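So I finally have bin picking numbers I'm willing to show people, and I'm a little giddy about it!

Quick recap for anyone who skipped the last post. I'm trying to get the arm to learn which grasps work by trying a whole lot of them and keeping score. No fancy object models, just a picture of the bin going in and a guess about where to put the gripper coming out. By the end of April we had 3,357 logged attempts, which is more than I thought my patience could handle.

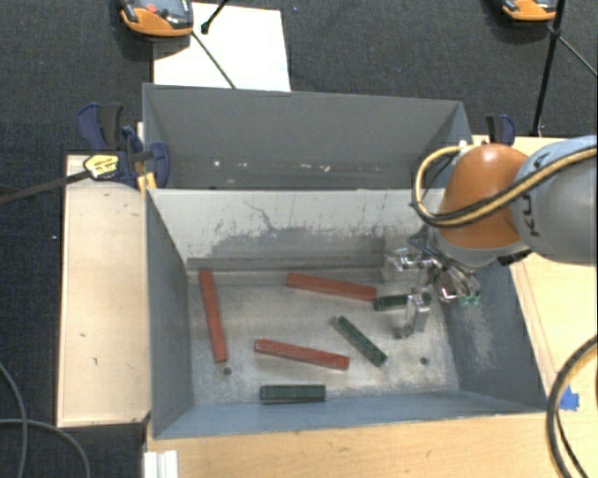
The old version picked whatever block looked highest and went for it. Fine in the open, terrible near the walls (you should hear the noise a finger makes on sheet metal). Bastian kept telling me to feed the failed grasps back in with extra weight, and I kept ignoring him because it sounded too easy. Well, I tried it. On the held-out test we went from 23 percent success on blocks touching a wall to nearly 88. I ran it again after lunch because I didn't believe it, and got the same thing.

Blocks that lean on each other are still a pain – the network loves to grab two at once and then drop both. Teresa thinks we should let it nudge the pile first and grasp second, and she has a half-written version of that on her laptop. I've promised to try it with 3 different finger widths before I touch the learning rate again. Code cleanup is going slowly, so please stop emailing Ottar about it, he doesn't have it either.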